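The Mitthorpe Table Letter
07/05/2020

Brown Paper, Blue Tape and the Pale Dish

Well, I asked for it. Last month I wrote two lines at the bottom of the letter saying I was thinking of covering my good work table with brown paper and ruling it off in squares, and did anybody have opinions. You had opinions! This letter goes out to 2,487 of you now and I think my inbox heard from most of the people in it who own a roll of tape. I've read everything, I'm still answering, and if you wrote me the very long one about butcher paper versus kraft paper, I loved it and I'm getting to you.

So, brown paper. I've come around to it completely. I used to use an old sheet, and before that nothing, and the nothing years are why my own table has a ring on it the size of a saucer. A sheet slides. It bunches up under your wrist and you can't draw on it, and then you have to wash it. Kraft paper just lies there. You can write on it, spill a little on it, tear it off and start over. I bought a roll from Soler on the corner (100 feet, and heavier than I expected to carry home) and I'm nowhere near the end of it.

The trick with the roll is the curl. Cut your sheet the night before, roll it gently the opposite way, and leave it on the table with a few heavy books along the edges. I skipped this the first time and spent a whole morning chasing corners. If you have a wide table, get the widest paper you can. A seam down the middle will catch everything you slide across it.

Then the grid. I know plenty of you think this is fussy. But I do so much sorting, and lining up, and moving a bowl over a bit to see if I like it better — and I could never get back to where I'd been! With squares, I can. Third row down, second from the left, and there it is again. I lay out a shelf on the table before I touch the actual shelf, and I lay out a dinner the same way. I tape it in blue, the dark kind that shows up against brown. White tape looked nice for an afternoon and then I couldn't find the lines under the lamp.

Don't go mad measuring. Mark the two long edges with a pencil, run your tape from mark to mark, press it down with the side of your thumb, and do all of one direction before you start on the other. Mine come out a bit crooked and I've stopped minding. If you're cutting fabric or something that has to be true, that's another matter, and you should get one of those printed mats (Zendton makes a big one, a couple of you swear by it). For finding the same spot twice, crooked is fine.

Something I hadn't expected is how much you learn about a dish when you put it on a plain brown background. I've been trying to describe a certain kind of dish to you since the winter, and doing it badly, so let me try again. It's the shallow round one with the wide flat bottom, a sloped side that isn't very tall, a thin rim, and little ridges running around the inside of the slope like the grooves on a record. On my shelf I always called mine white. Put that kind of pale glaze or finish next to brown and blue and it goes a bit lavender, and then you can't unsee it.

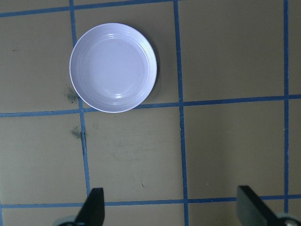

Please stick up for the ridges, one reader wrote to me, because I've listened to people complain about them for years and they're the whole reason to own the dish! She went on to say that she keeps hers by the sewing machine, that buttons and snaps climb right out of a smooth saucer, and that in hers the grooves slow them down just enough. She also said that anyone who can't clean a groove should try an old toothbrush and some patience.

I laughed, and then I got mine down and tried it with a handful of shirt buttons, and I have to say she has a point. They do still travel if you bump the table hard enough. But for everyday clumsiness, which is my kind, the ridged one was better than the smooth one. I take back what I said in the winter about crumbs. Some of it.

A few other things from the mailbag, in no order.

Several of you asked whether the tape lifts at the crossings. Mine does, a little, where one strip goes over another and a dish rim keeps rubbing across it. I press it flat again and carry on. If it really starts to peel, cut that length out with a craft knife and lay a new piece, and go easy on the knife or you'll slice the paper underneath. I've gone through 2 rolls of tape since I started, and a good part of that was me changing my mind about the size of the squares.

About the size: bigger than you think. My first grid was made of dinky little squares and every plate I owned sat across four of them, so the whole business of saying which square a thing was in fell apart. Now I take the plate I use most, set it down, and make the squares with that in mind. It doesn't have to fit inside perfectly. I park things right on a line half the time anyway.

Somebody wanted to know about smudges. Kraft paper takes a mark and keeps it, there's no wiping it back to new, and I've decided to find this charming. When it gets so bad I can't stand it I pull the sheet and use the back, and after that it goes under the paint cans. If you like a pristine table, you'll be happier with oilcloth, and I say that with affection.

And then foam blocks, which I didn't bring up but which turned out to be on a lot of minds! I keep a bag of those small foam cubes, the kind sold for kids, and I use them as stand-ins. A cube on a plate tells me where the roll goes, or the candle, or the little pot of jam. They weigh nothing, they don't scratch, they don't clatter, and if one goes off the edge it's no tragedy. You can shove one a bit to the left, step back, squint, and shove it back. I've planned an entire Mother's Day breakfast in May with foam and a brown paper table and not dirtied a single spoon. The bright colors help too. Purple on a pale plate is my favorite, it stands out from across a room and it makes me want violets.
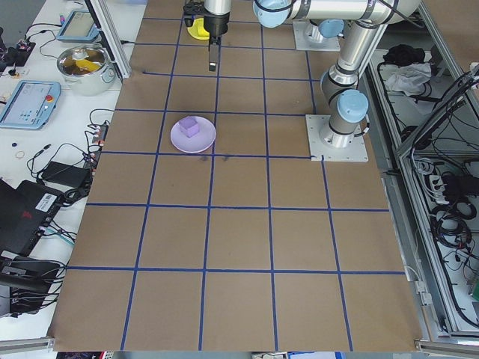
Purple foam cube on the pale plate, brown paper and blue tape underneath.

I've got a stainless pot question waiting for me as well, and it's a good one: do you put your pots on the paper? I don't, if they've come off the stove. They go off to the side on something that can take it. A cool pot is fine anywhere, and it makes a very handy place to drop the bits you've decided against, so long as you remember to empty it before supper. (I once didn't. The peas survived.)

If you want to try any of this, start small. Do one end of the table, one sheet, a few strips each way, and live with it for a while before you do the rest. Take the shallow dish you never use, put it in a square, and see what ends up in it. In my house it was rubber bands, a key I can't place, and every single pen cap. I moved it over two squares to be nearer the light and within a day everyone had found it again.

Soler tells me the wide rolls are back in stock, and that they'll cut a length for you if you don't want the whole thing, so do ask at the counter. I've also been sent a link to a ridged dish set from Zodero and I can't say a thing about it yet, having only looked at it longingly. If you own one, write and tell me how deep the slope is.

I had 910 words saved up on drawer liners as well, but they'll have to wait for the next letter, along with the butcher paper debate and a reader's very firm views on double-sided tape. Keep writing, and tell me what size your squares are.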